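Notebook, December - open day at Lalldale, hand bench

Doors at ten. Ibrahim ran the talk, I looked after the bench, and Wafula Nyanda was on the laptop until lunch.
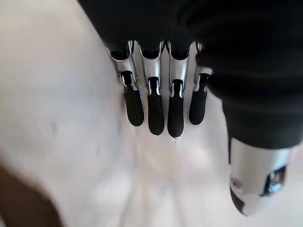
Ran the slow open and close first, then single fingers, then the thumb on its own. People ask about the thumb more than anything else, so next time start with it. The silver knuckle covers pick up finger marks in no time. Put a cloth on the kit list.

Groups were capped at 12 and that was about right for the size of the room. The second group was a school party from Mulus and they wanted to know how hard it can squeeze. Ibrahim Akande gave them the short answer and then had to give them the long one. We should have a force reading up on the second screen.

Faults: one dropout at 11.40, controller gave code 3137 and the hand stopped where it was. Wafula restarted it, back up in four minutes. Same code as we had in the Ogbonna room last month. Connector reseated, no repeat after that, but I don't trust it - swap the cable before it goes out again.

Left the speed at 22 per cent all day. Tried 52 over lunch with the room shut and the ring finger lagged behind the others on closing. Log saved under Grarnau, second folder. Ibrahim thinks tendon tension, I think it's the old calibration file still loading at start-up. Check both.

To do:
- new cable, label both ends
- recalibrate, delete the old file
- shorter script for the talk, 15 minutes was too long for the younger ones
- ask Mulus if they want the handout sent on

Powered down at 16.20.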